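**Dual-arm desk kits – is the WowRobo pair worth it for a small workshop?**

**kacper_mazurek**
Hi all, long post so put the kettle on. I run the packing bench at Zalumora (shoe repairs and resoles, mostly mail-in) and since August I've been playing with one of these two-arm kits in the evenings. Gitau asked me last time for an honest write-up and a look at my setup, so off we go.

The job I picked is the dullest one we have, which is getting a finished shoe off the mat and into its box. I've got it laid out with the box at the back, the shoe across the lettering and an arm clamped either side of the front edge. 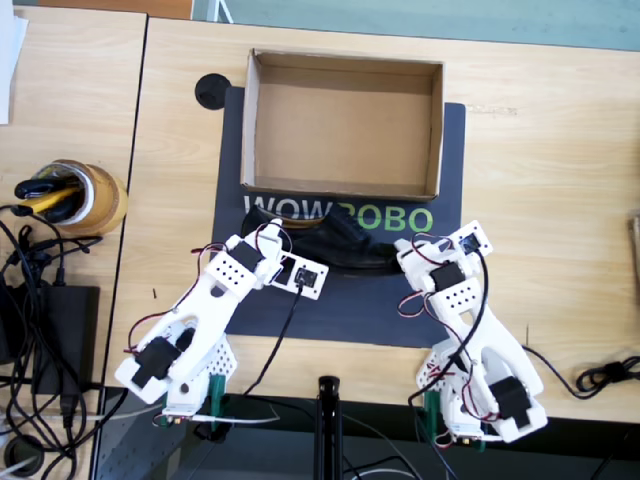
*Left gripper on the shoe, right one over the toe.*

My impressions so far, for what they're worth:

- **Clamps.** Better than I expected. I was all set to drill into the table and I'm very glad I didn't. They do want a check every evening, mind you.
- **Grippers.** The two-finger ones are plain and smooth at the tips. Lovely on cardboard, a bit hopeless on polished leather until you find the right spot to grab. I've ordered some grippy tape to try.
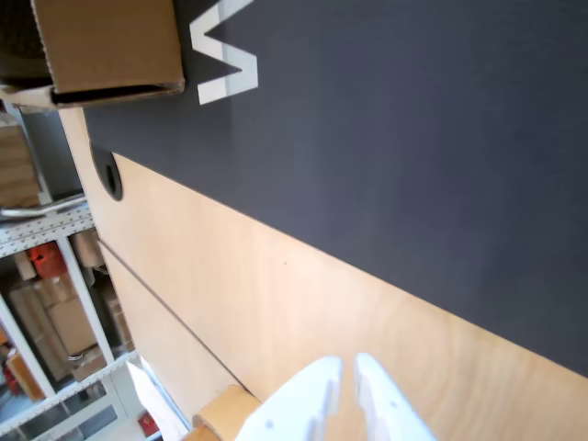 - **Cables.** You will hate the cables. Budget for sleeves and an evening of swearing.
- **Support.** I bought mine through Dumevbridge and they answered every email, usually by the next morning, even the silly ones.

Happy to answer anything!

---

**Gitau Owino**
Thanks Kacper, this is just what I was hoping for. How long did it take you to go from opening the parcel to having both arms moving? My brother-in-law reckons a weekend but he reckons a weekend for everything, including our deck.

---

**kacper_mazurek**
I had 11 evenings in it before I was happy, Gitau, though a fair few of those were me putting a joint together backwards and then being too stubborn to look at the guide. Someone with more patience would get there much quicker.

---

**fatima_m**
I'm going to disagree a little, and I hope you'll take it kindly because I enjoyed your post. I had a similar pair on my bench over the winter and I ended up selling them on. For learning they're wonderful, my daughter and I had a great time with them. For paid work, no. You're handling customers' shoes! One scuff on a good pair of dress shoes and you've lost whatever you saved.

The other thing is the wrist view. People shopping for these always look at the nice overhead shot and think that's what the software has to work with, when half of it is close-up footage with everything sliding past.
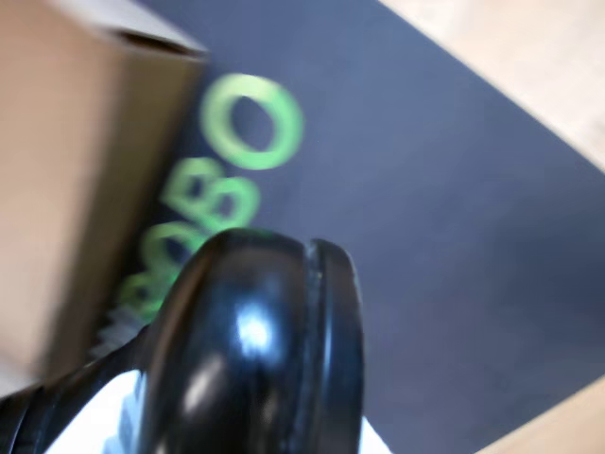

If you're going to train it on that sort of thing you need good even light and slow movements, and you need to go slower than you think. I wasted almost 400 runs before Leemans (the training add-on I was paying for) told me my speed was the problem, and then they wanted more money for a second go. I wouldn't use them again.

---

**adhiambo_b**
Fatima, I had the opposite with Leemans, they redid mine at no charge. Maybe it depends who picks up the phone? Fair point about the scuffs, though. I do pottery so I have my own version of that worry.

---

**kacper_mazurek**
No offence taken at all, Fatima. I'm only practising on an old shoe that has been sitting on our shelf for ages, and I wouldn't dream of putting a customer's pair under it yet. I do think you're right about speed. I've dropped mine to 70 per cent and it feels a good deal calmer.

One habit I'd recommend to everybody is going back to the same starting layout before each run. Box square to the mat, shoe lying the same way round, arms parked at the front. It's tedious but my results got much steadier once I was strict with it.

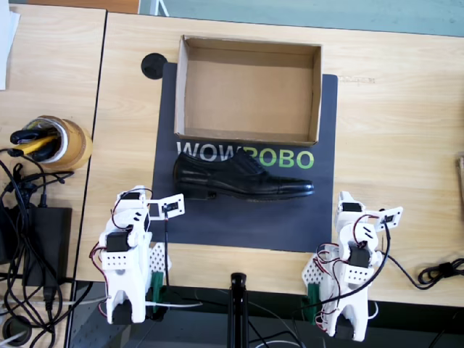 I keep a tool and bits and pieces in the middle of a packing tape roll on the side table so I'm not forever hunting for them. The power brick lives over there too, though I'd like to get it up off the table and onto a bracket one of these days.

---

**Amparo Campos**
Has anyone tried the Skikumer service plan? They quoted me $189 for a year, which covers servo swaps and a video call if you get stuck. I'm on my own out here, the nearest person who knows anything about this stuff is a ferry ride away, so I'm tempted.

---

**fatima_m**
I'd put the money into spare servos, Amparo. You can change one yourself at the kitchen table with a small screwdriver.

---

**adhiambo_b**
I'd take the plan, myself. The video call alone would have saved me a very grumpy long weekend. Ask them whether postage is included, they were a bit vague about it with me.

---

**Gitau Owino**
Well, I've gone and ordered a pair. Kacper, which size of cable sleeve did you end up with?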